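Outubro de 2021

**Hotel Sestham procura rececionista de noite (m/f)**

O Sestham tem 35 quartos, um elevador temperamental e uma vaga na receção, das 23h às 7h. O anterior titular do posto mudou-se para o turno da manhã e diz que voltou a ver o sol. Procuramos quem não sinta assim tanto a falta dele.

O trabalho consiste em fazer check-ins tardios, fechar as contas do dia no Sevolari (o nosso programa de reservas, que tem opiniões próprias) e atender hóspedes que às três da manhã descobrem que a almofada é demasiado alta. Também se responde a comentários na internet – temos 142 por responder, um deles em verso.

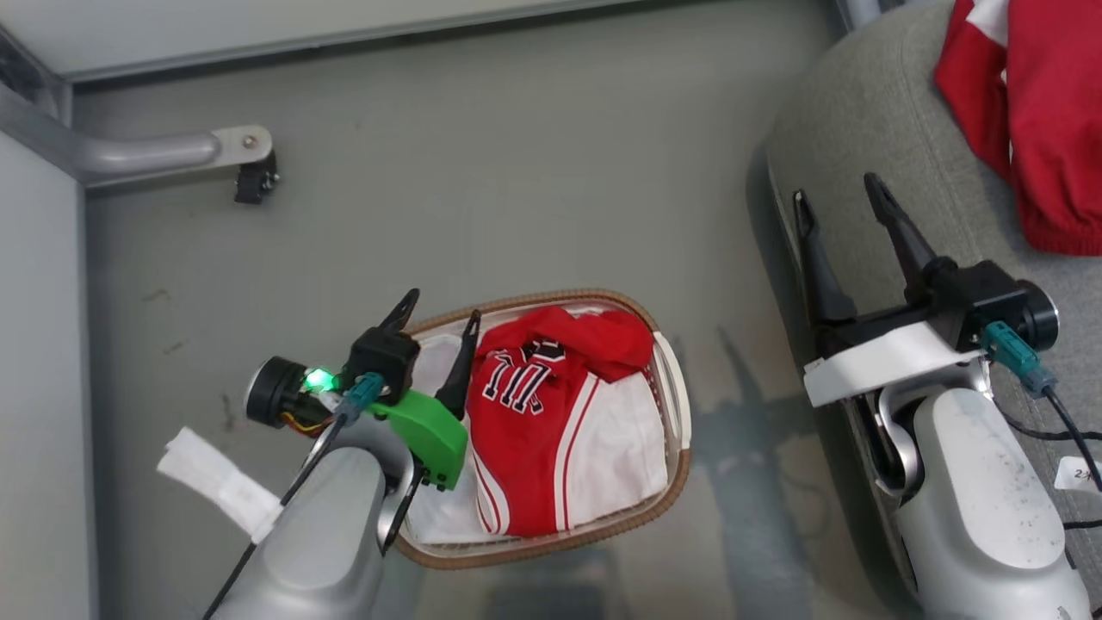 *Camisola vermelha e branca, número 11, no cesto da roupa.*

## O que pedimos

- Português e inglês falados; francês ajuda muito em agosto.
- Experiência em hotelaria ou, em alternativa, em famílias numerosas.
- Capacidade de dizer «o pequeno-almoço começa às sete» sem suspirar.
- Carta de condução, para ir buscar o pão à Ibarra quando a carrinha deles não pega.

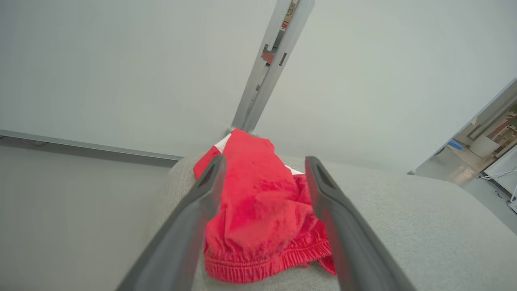
## O que oferecemos

Contrato de um ano, com início em fevereiro, subsídio noturno, duas folgas seguidas e jantar na cozinha. O café da máquina é gratuito e vale exatamente isso. Quem vier de longe pode ficar no quarto 99, que não vendemos por causa do sino da igreja.

## Candidaturas

Currículo e meia página escrita por si, ao cuidado de Leonidas Michailidis, na receção. As entrevistas são com Kiran Singhal, diretora – convém chegar a horas e não elogiar a alcatifa do átrio, que vai ser trocada.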